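Nivside table oil, 526 ml tin: three months on

Price paid: 43 pounds, including postage
Used on: one large brown work table, two chopping boards, a stool

I should say at the start that I don't much like wood oils that come with a story. The Nivside tin has one printed round the side, all about slow drying and old workshops, and before I'd got the lid off I was ready to send it back. I bought it after Dörte Wiegand recommended it in her newsletter, and she has been right before, mostly about glue.

The claims are these. One tin does a big table twice. It dries overnight. It leaves a matt surface that shrugs off tea, wine and hot plates, and it has no smell. I'd put the first claim down as fair, the second as hopeful and the last as nonsense. My back room smelled like a putty tin for nine days with the window open.

Putting it on is easy enough. You wipe it on thinly, leave it for 30 minutes and rub off whatever hasn't soaked in. The leaflet says to use the Mirkow cloth, sold separately of course. I used an old pillowcase and can't see what a special cloth would have added, apart from to the bill. 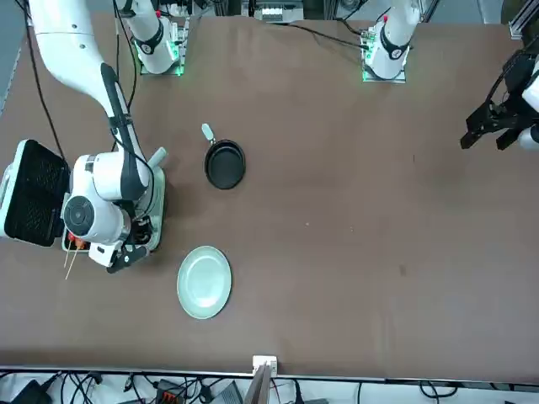
How long before you can put things down on it?
The leaflet says 12 hours, but I'd leave it three days before anything heavy goes on and a week before a hot mug, as a plate I put down on day two stuck slightly and left a ring that needed sanding out.

Now the stains. Cold tea wiped off after an hour left nothing. Red wine left a faint shadow that went after a second wipe with soapy water. Beetroot did better than I expected. A hot pan did exactly what a hot pan does to any oiled wood, whatever the tin says, and I have a pale mark the size of a saucer to prove it. If you want a top you can put pans on, buy a trivet.

I also had half a tin of Fira left over, so I did the stool with that and one board with each. Fira is cheaper, goes on thicker and yellows a bit more. After three months of washing up, the Fira board looks tired and the Nivside board looks slightly less tired. Hauke Wegener, who sells both, told me the gap would be "night and day". It's more like half past four and a quarter to five.

The one thing I will give it without grumbling is the finish. Most oils I've tried end up with shiny patches where you were lazy with the rubbing off, and this one dried flat and even all over, including the end I did late in the evening with one lamp. It doesn't feel sticky in warm weather either, though I'd like to see what August does to it before I swear to that. 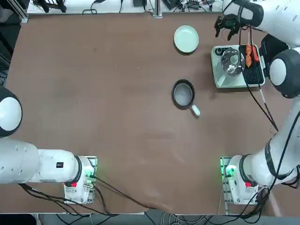
Is it worth the money?

Just about, if you have a large table and you were going to buy a decent oil anyway. For a couple of boards, no - get the Fira, or the Bălan wax if you don't mind doing it again every few weeks. The tin says 100% natural, for what that's worth, and then asks you to wear gloves.

Keep the lid clean or it will glue itself shut. Mine needed a screwdriver by the second coat, and the rim is now bent, so I've put what's left in a jam jar.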